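Bovance Room Dehumidifier – Set-up Guide
Section 2: Choosing the place and first start

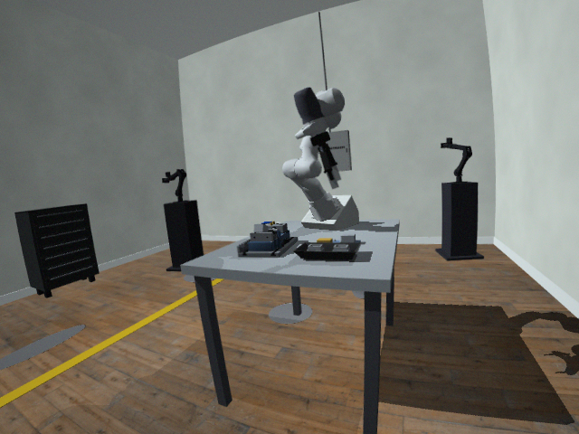 Edgardo Baluyot wrote to us after the previous edition that the guide told him how to connect the hose but not where the unit should stand, and he had to move it three times before the humidity went down. His remark is correct, and the section now begins with the place.

2.1 Before you begin

Leave the unit standing upright for 2 hours after you bring it home. During transport the oil in the compressor can move into the pipes, and it needs this time to flow back. If the unit was carried lying on its side, leave it overnight.

You will need:
Drain hose (in the box, gray bag)
Hose clamp
Flat screwdriver
Spirit level, or a glass with some water in it

2.2 Where to put the unit

1. Choose a hard and level floor. Wood, tile and concrete are all suitable. On thick carpet the wheels sink and the bucket sensor can give a false alarm.

2. Keep 33 cm of free space on the side of the air inlet and the same above the top grille. Curtains are the most usual problem, so please check them also when the window is open.

3. Do not place the unit in a corner. The air goes around in the corner only and the display will show a dry room while the opposite wall is still damp.

4. Close windows and outside doors. Inside doors can stay open if you want to dry more than one room, but expect that it takes longer.

5. Connect the plug directly to a wall outlet.

CAUTION: Do not use an extension cord or a timer plug. When the power is cut by a timer, the fan stops before the coil is clear of frost.

2.3 Connecting the drain hose

If you prefer to empty the bucket by hand, skip to 2.4.

1. Switch off and unplug the unit.
2. Turn the round cap at the back to the left and take it out. Keep the rubber ring.
3. Push the hose over the outlet until it stops, then tighten the clamp. Hand force with the screwdriver is enough.
4. Lead the hose to a floor drain. It must go down all the way. A loop that rises, even a small one, will hold the water back.
5. Put the bucket in its place again. The unit does not start without it.

NOTE: If your drain is higher than the outlet, you need the Undari pump set, part number 982. It is sold separately and has its own instructions.

2.4 First start

1. Plug in the unit. The display shows two lines for a few seconds – this is normal.
2. Press POWER, then press MODE until the drop symbol is on.
3. Set the humidity to 50%. For a laundry room choose 45%.
4. Let it run for one full day before you change the setting. Walls and furniture give off moisture slowly, and the first reading says little.

CAUTION: The air from the top grille is warm. Do not lay clothes on it.

2.5 After the first month

Wash the filter with lukewarm water and let it dry completely before you put it back. The filter lamp comes on after 2,000 hours of running, but in a dusty basement please look at it sooner. To reset the lamp, hold FILTER until you hear a beep.

For noise, leaks and error codes see Section 5.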